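Häufige Fragen zu Ihrem Besuch im Restaurant Kusivier

Wo finde ich das Kusivier?
Wir sind in der Altstadt von Prirnville, im Erdgeschoss der ehemaligen Seilerei. Der Eingang liegt auf der Hofseite. Von der Haltestelle Grurnard gehen Sie 3 Minuten zu Fuß, immer am Kanal entlang.

Muss ich reservieren?
Abends empfehlen wir eine Reservierung. Der Gastraum hat 60 Plätze, an der Bar kommen 14 Plätze dazu. Die Barplätze vergeben wir nicht im Voraus, dort können Sie auch ohne Anmeldung essen. Mittags finden Sie meistens noch einen Tisch.

Wie lange wird mein Tisch freigehalten?
Eine Viertelstunde. Wenn Sie sich verspäten, rufen Sie bitte kurz an. Danach geben wir den Tisch weiter, falls andere Gäste warten.

Kann ich mir einen bestimmten Tisch wünschen?
Ja, tragen Sie den Wunsch im Bemerkungsfeld ein. Zusagen können wir ihn nicht. Die Fenstertische sind für zwei Personen gedacht und lassen sich nicht zusammenschieben.

Gibt es vegetarische und vegane Gerichte?
Auf der Abendkarte stehen immer mehrere vegetarische Hauptgerichte und mindestens ein veganes. Das Menü bereiten wir auf Wunsch auch komplett vegan zu. Bitte geben Sie das bei der Reservierung an, am Abend selbst ist eine Umstellung nicht mehr möglich.

Was ist bei Allergien zu beachten?
Eine Liste der Allergene liegt an der Bar aus. In der Küche werden Nüsse, Milch und Weizenmehl verarbeitet, Spuren können wir deshalb in keinem Gericht ausschließen.

Kann ich eigene Tischdekoration mitbringen?
Bei geschlossenen Gesellschaften ja. Kunstblumen sind erlaubt, Streudekoration und Wunderkerzen nicht.

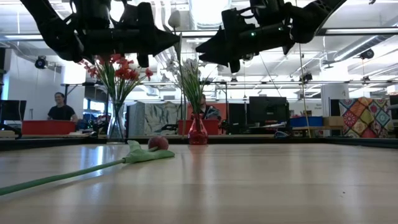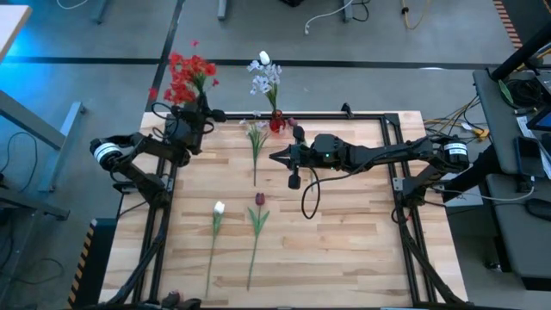

Kunstblumen auf hellem Holz

Die Dekoration können Sie am Tag der Feier ab 15 Uhr abgeben. Was am nächsten Tag bis zum Mittag nicht abgeholt ist, entsorgen wir.

Was kostet der Nebenraum?
Der Raum Ogbonna kostet keine Miete. Wir vereinbaren einen Mindestumsatz, der von Monat und Uhrzeit abhängt. Für den Dezember nehmen wir Anfragen ab Mai an.

Wie viel kostet das Menü?
Das Abendmenü kostet 70 Euro pro Person, ohne Getränke. Wir servieren es nur für den ganzen Tisch. Bestellungen à la carte sind bis 21.30 Uhr möglich.

Sind Kinder willkommen?
Ja. Hochstühle sind vorhanden, bitte mit anmelden. Eine eigene Kinderkarte gibt es nicht, von den meisten Hauptgerichten bekommen Sie eine halbe Portion.

Darf mein Hund mitkommen?
In den Gastraum und in den Hof ja, an die Bar leider nicht.

Wie kann ich bezahlen?
Bar oder mit allen gängigen Karten. Getrennte Rechnungen stellen wir bei Gruppen im Ogbonna nicht aus.

Wie storniere ich?
Über den Link in Ihrer Bestätigung oder telefonisch, bis 12 Uhr am Tag des Besuchs. Für den Nebenraum gilt eine Frist von 14 Tagen. Gutscheine werden nicht ausgezahlt, Sie können sie aber an andere weitergeben.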